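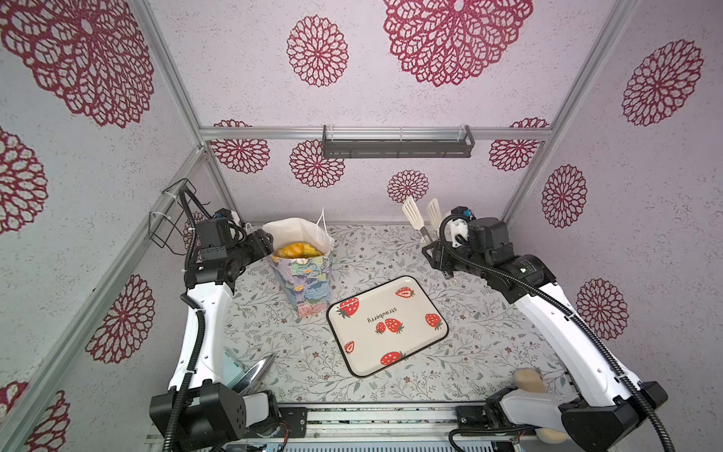
Krisztina Erdős wrote in to say that she always fills the bag first and lays the cloth afterward, and has done it that way for years, and could we please tell her whether she is making more work for herself.

Well, a little, Krisztina, yes! A full bag has to be lifted twice that way, and a paper bag with pears in it doesn't love being lifted even once more than it must. But if your way suits your kitchen, keep it, and just read Steps 9 to 12 with extra care.

Home Guides Gift Bags Trays and Linens Spares Contact

Pallirov Table Guide
Part 2: Setting the Table and Filling a Fruit Gift Bag

Last looked over October 24, 2026

In Part 1 we unpacked everything and gave it all a wipe. By now you should have your cloth, your tray, your flowered paper gift bag with its string handle, a spoon if you plan to serve anything on the spot, and your fruit, washed the night before if you could manage it. This part gets the table ready and the bag filled. Allow yourself an unhurried half hour the first time. After that it goes quicker than making a pot of tea.

Choosing the spot

Any steady table will do, as long as you can reach the middle of it without leaning over what you have already put down. Some of our customers have very lively wallpaper (big red flowers, lace patterns, the lot) and worry that a printed cloth and a painted bag will be too much in front of it. We say go ahead. A small, quiet print on the cloth, something like fine vines or tiny blossoms on white, sits very happily under a loud wall, and the bag gets to be the cheerful thing in the middle.

Laying the cloth

1. Clear the table completely, down to the crumbs. A single grain of rice under a thin cloth will make a tray rock, and you will spend ten minutes blaming the tray.

2. Unfold the cloth over the table and let it drop where it likes. Don't try to place it exactly yet.

3. Find the middle of one long side and match it to the middle of the table edge, then do the same across from it. The corners will mostly sort themselves out.

4. Smooth from the middle outward with the flat of your hand. Rings off, please, if they have a raised stone.

5. If the fold lines are still standing up, lay a barely damp dish towel along each one for a few minutes and smooth again.

Note: The cloth can be ironed on the cotton setting, printed side down. Take it off the table to do this. We mention it only on account of a letter we had last February.

Placing the tray

6. Set the tray near the middle of the cloth and leave yourself room behind it and to one side for the bag. The tray is where the fruit waits while you look it over, and later it is where you put anything that didn't fit.

7. If your tray has words on it, like our strawberry one, decide who ought to be able to read them. When guests will sit across from you, turn the lettering their way and put up with having it upside down on your own side. When it is only you, please yourself.

8. Press lightly on each corner of the tray in turn. If it rocks, lift it and smooth the cloth underneath, or go looking for that grain of rice.

Caution: Lift the tray to move it. Dragging it pulls the cloth along, and whatever is standing on the cloth goes too.

Opening the bag

9. Hold the bag by its sides near the bottom and ease the top open with your other hand. Don't open it by pulling on the string. The handle is strong when it hangs straight down and not very strong at all when it's yanked sideways.

10. Put one hand inside and press the bottom flat, going right into the corners. The base should sit square on the cloth all the way around. Take your time with this one, since nearly every tipped bag we hear of started with a base that was still half folded.

11. If the top has a fold in it, leave the fold in place. It stiffens the opening, and it gives you a clean edge to hold while you fill. You can turn it down a little further if you'd like the fruit to peek out.

12. Stand the bag behind the tray and slightly to the left if you are right-handed, or to the right if you are left-handed. You want to be able to pick up a pear from the tray and lower it into the bag without crossing your arms.

Filling the bag

13. Line the bottom with a sheet of tissue or a folded paper napkin. Either one will do, and it catches any drips.

14. Dry every piece of fruit again, even if you dried it last night. Paper forgives a lot, but it does not forgive a wet apple.

15. Start with the firmest and heaviest pieces. Lower them to the bottom by hand and let go only when you feel them touch down. A pear of 200 grams dropped from the rim can go straight through the crease.

16. Lay pears on their sides with the stems toward the middle of the bag. A stem pointing outward will work its way through the paper, usually on the stairs.

17. Build up with the lighter and softer fruit. Yellow and orange fruit look lovely against blue, green and pink flowers, so we tend to keep those for the top where they show.

18. Stop when the fruit is level with the fold. It's tempting to balance one more on top. Put that one on the tray.

Caution: The large bag is made to carry 1820 grams, and that is with the weight spread evenly across the base. If you don't have a kitchen scale, fill it, support the bottom with your palm, and lift it just clear of the table with the handle. If the paper puckers where the string goes through, take a piece out.

Caution: Keep cut fruit out of the bag altogether, however well you wrap it. It belongs on the tray, with the spoon.

The spoon and other small things

19. Lay the spoon down last, off to the side and well away from the bag. A handle sticking out over the edge of the table will be caught by a sleeve sooner or later, so turn it in.

20. Stand back by the door and have a look. People nearly always see something from there that they missed up close, a crooked cloth most often, and now is the easy time to put it right.

Note: If you keep your scissors, ribbon and dish towels on a rail or a set of hooks near the table, check that nothing hangs low enough to brush the top of the bag. Ribbon ends in particular have a way of trailing into things.

Carrying the bag away

21. Slide one hand fully under the base before you take the handle in the other. Lift with the hand underneath and let the handle do the steadying.

22. In the car, stand the bag in the footwell with a rolled towel on either side. The seat looks more comfortable and is a good deal worse.

23. Once it has been handed over, suggest to whoever receives it that the fruit comes out the same day. The bag will keep for years if it's folded flat along its old creases. Bananas left in it overnight will perfume it for a surprisingly long time.

If something goes wrong

The bag leans. Take out the top layer, feel for a heavy piece that has settled against one wall, and move it to the middle.

The string has slipped through on one side. Tie a fresh knot, a double one, on the inside. Replacement string is item 162 in the spares list, in white only for the moment.

The cloth has a juice spot. Cold water from the back of the fabric, right away, and no rubbing. Pear is easy. Berry wants patience and a second go.

The tray has gone sticky. A soft sponge and warm soapy water, then dry it around the rim, where water likes to sit.

Part 3 covers ribbons, tags and writing on painted paper without smudging it.

We use cookies to remember your language and the guides you have opened. Accept Manage choices

Comments

Plevville Pat
Stem toward the middle!! All these years I've been putting them in any old how. Two bags ruined at my sister's and I blamed the bags.

Sibiya
Could you give the weight limit for the small bag as well? I can only find the large one and I have a lot of lemons.

Pallirov Guides
Sibiya, the small one is printed on the flap under the base fold. If yours is an older bag without the printing, send us a note with the width and we'll look it up for you.

Marlene
I use a circle of cardboard in the bottom instead of tissue. Cut it from a cereal box. Works with the square bags too if you cut a square, obviously.

Krisztina Erdős
Thank you for answering. I tried it with the cloth first and it was easier, but I did iron mine on the table. On a blanket, I should add. The table is fine.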